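## 3. Line length in the Kamska notebooks

Aurélien Deschamps left 293 short poems, most of them unrhymed. 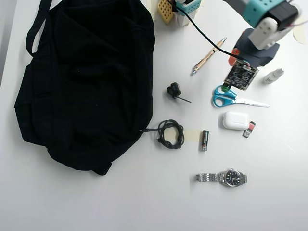
Figure 1. Black bag and small objects on a white tabletop.

The Fleury edition prints 76 of these - all from the first notebook.
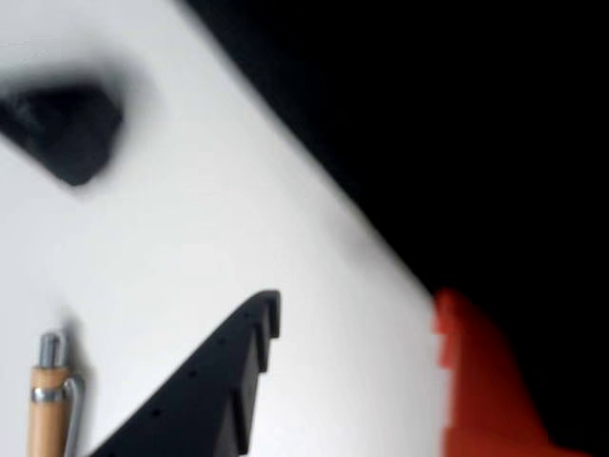

### 3.1 Breaks and pauses

Grulton reads the short lines as breath marks.
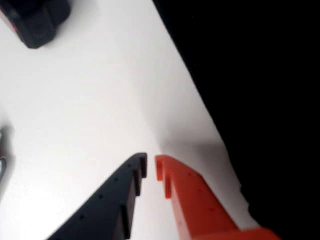
Figure 2. Black finger at left, orange-red at right.

We found a mid-line pause in 53 poems. 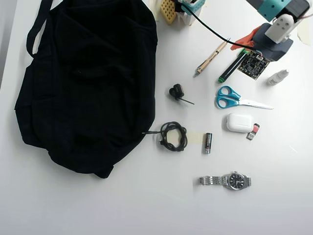
Figure 3. Bag, coiled cable and upright battery.

Gellden's later count leaves out the drafts.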